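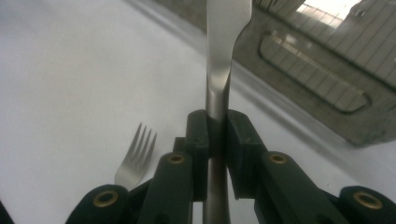
COMMUNIQUÉ DE PRESSE
05/07/2022

Flumari présente une méthode de rangement des couverts pour les cuisines partagées

Flumari annonce l'ouverture de son service de tri des ustensiles aux résidences équipées d'une cuisine commune. La méthode a été éprouvée dans 2 résidences, où 426 pièces ont été inventoriées, des couverts en inox aux cuillères en céramique.
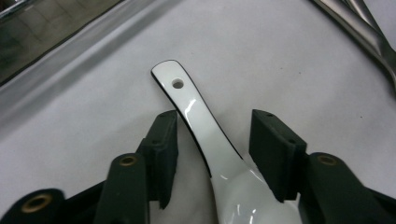

Cuillère à soupe de type asiatique, en céramique blanche, manche percé.

« Les résidents doivent retrouver chaque ustensile sans ouvrir tous les tiroirs », déclare Niloufar Moradi, directrice du service. Les pièces sont réparties par usage dans des bacs en plastique translucide gris fumé, munis d'une poignée découpée.
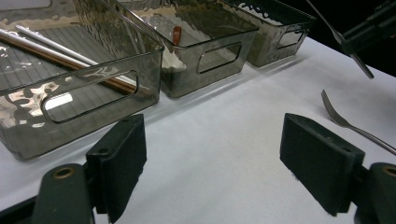

Environ 269 pièces ont été conservées à l'issue du tri, les doublons étant remis aux résidents. Les demandes d'inscription seront reçues jusqu'en octobre.

Contact presse : Randi Lie, Flumari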